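In Praise of the Slow First Reel

My grandmother had a rule about films, and she applied it to everything from westerns to the Sunday serial about nuns. You were not allowed to say you were bored until the kettle had boiled twice. She put it on at the opening titles, and again when she had finished her first cup, and by the time it whistled the second time she reckoned any story worth its salt would have got its hooks into you. I was 14 when I finally timed it, being that sort of child, and it came to 25 minutes, give or take how much she talked.

I have been thinking about that kettle a good deal this month, after sitting down with the new disc of The Lodger at Grarnberg, a film I had been hearing about for years from people who lowered their voices when they mentioned it. If you don't know it, a widow rents her upstairs room to a quiet man with one suitcase, and for a very long stretch of the running time that is all you get. He comes down to breakfast. She shows him where the towels are. They discuss the hot water, which is unreliable, and there is a whole conversation about a bus timetable that I believe I could now recite to you. Then, a long way in, she counts the footsteps overhead and there are too many of them.

I shrieked! My husband came in from the yard. And the thing I keep wanting to tell people is that the shriek was paid for by the bus timetable. I had settled into that house. I knew which stair creaked and which one didn't, and so when the wrong one creaked I knew it before the widow did, and I wanted very badly to get up and tell her.

Loredana Lo Presti, who wrote the script, put all of this down to stubbornness in the little booklet that comes with the disc. The company behind it, Gamico, had asked her for a fright in the first few pages, something to keep people in their seats, and she wrote one and hated it and took it out again. I am so glad she did. I have seen a great many films lately that open with the fright, some poor soul running through the woods before we have even learned her name, and I am sorry to say I feel very little for her. I don't know her! I would feel more for my mail carrier if he tripped on the step.

The towels and the breakfasts

People will tell you that audiences don't have the patience anymore, and I do understand where that comes from. There is a telephone in every pocket. My own is usually under a cushion, buzzing away at me. But I run a film night in the back of our library, nothing grand, 79 chairs if we borrow the ones from the reading room, and I have watched those chairs while a slow picture plays. What happens is that people fidget for a while, and then they stop. You can hear them stop. Somebody's candy wrapper goes quiet halfway through being opened.

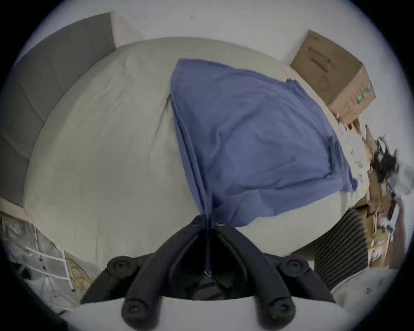 What the remake got wrong

You may have seen the remake, which came out under the plain title Nogueira and moved the whole business to a seaside hotel by that name. I didn't hate it. The sea looks wonderful, and Lino Cirillo is a lovely, mournful presence as the guest, all elbows and good manners. But somebody along the way got nervous. The extra footsteps now turn up after six minutes, with a great crash of strings, and then they turn up again and again, until they are about as alarming as a neighbor's television. By the end there is a storm, a fire, and a chase across the roof, and I found myself wondering whether I had locked the car.

It reminded me of those salted nuts you get on airplanes, where the first one is marvelous and then you have eaten the bag and you're only thirsty.

I should be fair and admit that slowness on its own is no virtue. I once sat through a film called Biltance in which a man repaired a wall, and I waited for the wall to mean something, and I am waiting still. A dull stretch has to be stocked like a pantry. Every one of those breakfasts in the original tells you a little more about the widow, how she cuts the toast for two out of habit, how she listens for the front gate. None of it is underlined. I missed the toast completely the first time and only caught it on the second viewing, when it nearly made me cry, and this in a film I had rented to be scared by.

So I would ask anyone who makes these pictures, or pays for them, to give us back our first half hour. Let the man unpack. Let the landlady go on about the water heater, and leave the violins in their cases for a while. We showed the original at the library on a rainy evening, and at the breakfast scenes two people in the back row were whispering about where to eat afterward. When the wrong stair creaked, one of them grabbed the other's sleeve, and she was still holding on to it when I put the lights up.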